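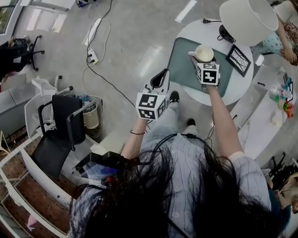
Figure 3. A visitor at the round table with a gripper in each hand. The right gripper is closed on the mug near the upper edge of the placemat.

4.2 Open Day Sessions

The open day at Brukum was the first time people outside our group had used the hand-held grippers, and it was by far the most enjoyable part of the study. We had planned for a slow afternoon and a short line. Visitors kept coming back for a second turn, and several brought friends from other floors to try it!

The tabletop task was kept plain on purpose. A visitor sat or stood at a round table, took one gripper in each hand, and moved everyday objects on and off a placemat (Figure 3). Each gripper carries a cube printed with fiducial markers, from which its pose is recovered in the head-view video. Early on we asked for the mug to be put back in the middle of the mat, but people had their own ideas of where a mug belongs, and those placements were so natural that we dropped the rule after 10 turns and let them decide.

Over the whole day we recorded 128 turns, of which 100 passed the tracking check described in Section 3.4. Most of the rejected turns failed for one reason: the visitor crossed their hands and one cube hid the other. Yuto Ikeda suggested a spoken reminder before each start ("keep both cubes where you can see them"), and we used it from then on. It is a small change, and we would recommend it to any group running a similar event.

What pleased us most was how little teaching was needed. The printed sheet prepared for the earlier Tsuji sessions went mostly unread. People squeezed the grippers a few times, laughed, and reached for something. Children were quick, and very good with the left hand. Some adults held their elbows tight to the body at first and loosened up by their second turn, a change that shows clearly in the wrist paths in Figure 4.

The visitors also asked excellent questions. Could the robot learn to pour? Would it copy a person's bad habits? The second one led to a long and lively talk by the table, and it shaped the error analysis in Section 5, where hesitations and regrasps are kept in the training set and labeled as such.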